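Tromholm Fellowship Hall and Sanctuary, spring walk-through
Walked by Tolera Assefa, comments typed up by Regula Wyss
18 Apr 2021

Good morning, dear friends. We went slowly and stopped to talk more than we should have, so forgive the length of some of these comments.

## Sanctuary

- [x] **Exit doors open freely.** Both do, though the east one still groans like it did all through Lent.
- [x] **Aisles clear.** The hymnal cart was sitting by the third pew, and Tolera rolled it back to the closet.
- [ ] **Candle stands steady.** The tall one by the pulpit rocks if you so much as look at it. Please don't light it until the foot is tightened!
- [x] **Extinguisher tag current.** Serviced in March, tag no. 2257.

## Fellowship hall

- [x] **Occupancy sign posted.** It says 125, and it's finally at a height where folks can read it.
- [ ] **Outlet covers.** Two are cracked on the wall behind the piano. I bought new ones from Handix and they are in my desk, top drawer.

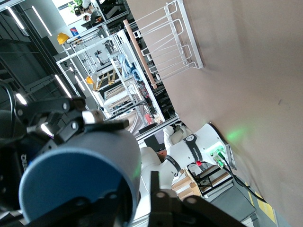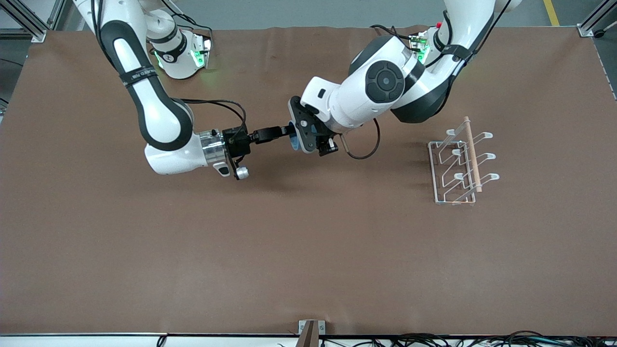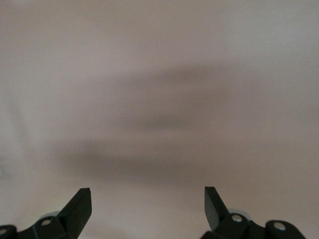 - [x] **Folding chairs.** We sat in a good many of them (a pleasant job, after all those stairs) and set the wobbly ones aside with tape on the back.
- [ ] **Coffee urn cord.** It's warm at the plug and I don't like it one bit. Use the small pot until we replace it.

## Nursery and stairs

- [x] **Gate latch.** Catches every time.
- [ ] **Handrail to the Bellero Room.** Loose at the bottom bracket. Brother Ejigu has the right screws and has been kind enough to say he'll come by before the midweek Proverbs study.
- [x] **Stair lights.** All working, bless whoever changed the one on the landing.

The building fund has $4000 set aside for repairs, and I'd like the handrail and the urn to come first. If you notice something we missed, write it on the pad by the office phone and put your name next to it so I can call you back.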